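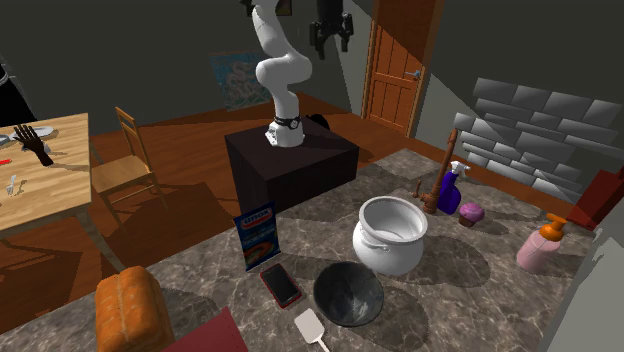
ULTHORPE, 30 April 2024

A singer who has yet to release a full album will headline the Dristevstead winter concert in July, organisers said, and they would like everyone to believe it is the biggest booking in the event's history.

Wenceslao Aguirre, who performs as Jiko, is billed on the new posters as "the voice of a generation". He has put out eight songs, all of them online, and has played in Ulthorpe once before, as the support act at the Abdelaziz Hall. The hall holds 409 people. According to the venue's own booking sheet, 200 tickets were sold that night.

The publicity material tells it differently. It calls the show "a sell-out debut", a phrase that has since been repeated on two community radio programs and in the council's events newsletter. Asked about the gap, a spokesperson for the concert said the description "reflected the mood in the room" and that free passes had also been handed out at the door. She did not say how many.

Aguirre's story, as told in the press kit, is a familiar one. He sang in the church choir as a boy, won a school talent prize, taught himself guitar on a borrowed instrument and wrote his first song on a bus. Some of this may well be true. The school named in the kit confirmed he was a student there but could find no record of a talent prize in the years he attended.

None of it says much about whether he can sing, and on the evidence of the recordings he can. The slower songs are the better ones, with a rough, low voice that doesn't need the layers of echo his producer keeps piling on top of it. The faster ones sound like several other people's songs.

Whether that will fill Dristevstead is another matter. The grounds have been set up for nearly 800, almost twice what the hall can take, and tickets cost more than last year's, when there were three acts on the bill. This year there is Jiko, a local opener still to be named, and what the program calls "special guests". Organisers would not say who the guests are or whether any have signed — only that there would be "some very happy faces".

Aguirre was not available for an interview. In a short written statement he said he was humbled by the support and had new music on the way. A similar statement on his page last year also promised new music. It has not appeared.

Tickets are on sale now. The organisers' refund policy had not been published at the time of writing.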